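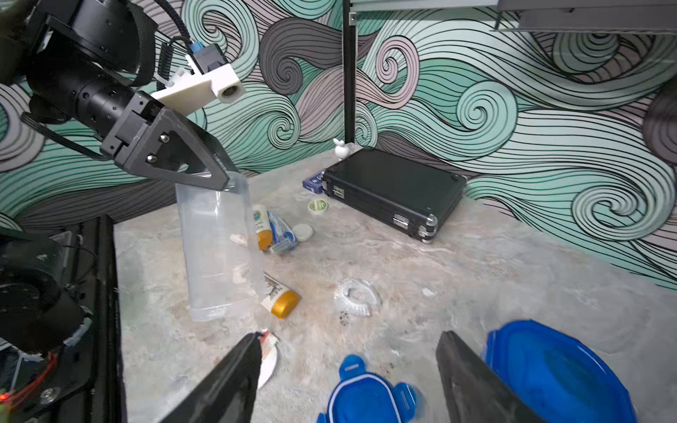

*A two-arm cell running Gristico's planner, seen from one wrist camera. One gripper holds a clear plastic container over a table of small household items.*

**DUNMORE, May 13, 2020** - Gristico has released version 10 of Sustis, its motion planning and perception package for two-arm robots. The main change is in how the planner treats transparent objects, both on the table and in the gripper.

Earlier versions built the collision model from depth data alone. Clear plastic returns few valid depth points, so a held container was often missing from the model or entered as a handful of loose fragments. The second arm could then be given a path straight through it.

Sustis 10 adds a color-image segmentation step ahead of the depth stage. When a region is labeled transparent, the software discards the depth readings inside its outline and fits a closed volume to the outline instead, using views from both wrist cameras. The volume is attached to the gripper for as long as the grasp is held and moves with it. Objects seen through the container wall are flagged as uncertain and are not offered as grasp targets until a second view confirms their position.

"The old code would happily plan a pick on a bottle it was seeing through a tub," said Emiliano Robles, who leads the planning group at Gristico. "The position was off by the refraction, and the tub was in the way. Those are two separate bugs and we had been filing them as one."

Gristico tested the release on 406 recorded tabletop layouts of packaging, caps, tubes and small cases. The previous version produced a plan that touched a transparent object in 208 of them. The new version did so in 30. Most of the remaining failures involve thin blister packs lying flat, where the fitted volume comes out too shallow.

The extra step costs time. Replanning is slower when both cameras report a transparent region, and the company advises users with older graphics cards to lower the segmentation rate in the configuration file. The step can also be switched off per arm.

Vimamura, which supplies sorting cells to returns warehouses, has been running a preview build since March and plans to move its installed cells to the new version.

Configuration files from version 9 load without changes. Custom grasp filters need to be recompiled - the object record has two new fields, one for transparency and one for view confidence.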